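FOR IMMEDIATE RELEASE

Ulia Opens Its Table-Clearing Workshop in Fultport

FULTPORT, February -- Ulia, the home-organizing studio that has spent two years telling people to put things away, will open a workshop for anyone whose table has stopped being a table. The sessions take place above the Başaran hardware store, up a staircase that discourages bringing the whole garage.

The workshop is called Vosarari and lasts one evening. Guests get a white table, a storage container and a mix of the things that pile up at home: a plate, a piece of fruit, some crumpled paper, a bread roll that missed dinner. Each item has to go somewhere. "Over there for now" is not accepted as a place.

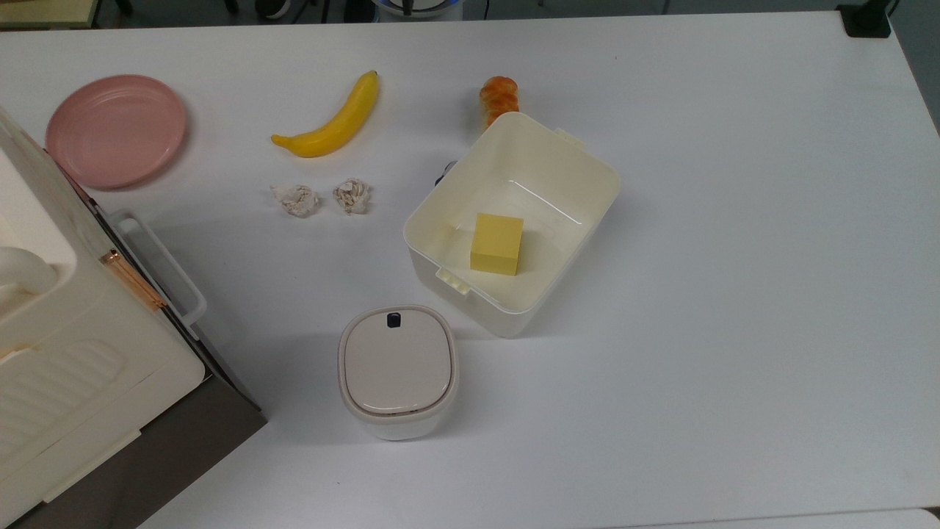 Ulia tested the evening on 146 Fultport households over the winter. Between them they sorted 1,078 items, and the hardest calls were rarely the big ones. Paper went into the trash with little debate. Food caused arguments, mostly over whether a banana may share a container with anything else. Ulia's position is that it may not, and the studio is prepared to defend it.

Guests are welcome to bring a small box of their own clutter for the second half of the evening. Ulia will help sort it but will not take it home -- the studio has enough.

The first round has 100 places. Sessions start at 6:30 p.m. and end when the tables are clear, or at 9 p.m., when the lights go off either way. Sign-up is at the Başaran front counter, next to the key-cutting machine.

Press contact: Ulia studio office, Fultport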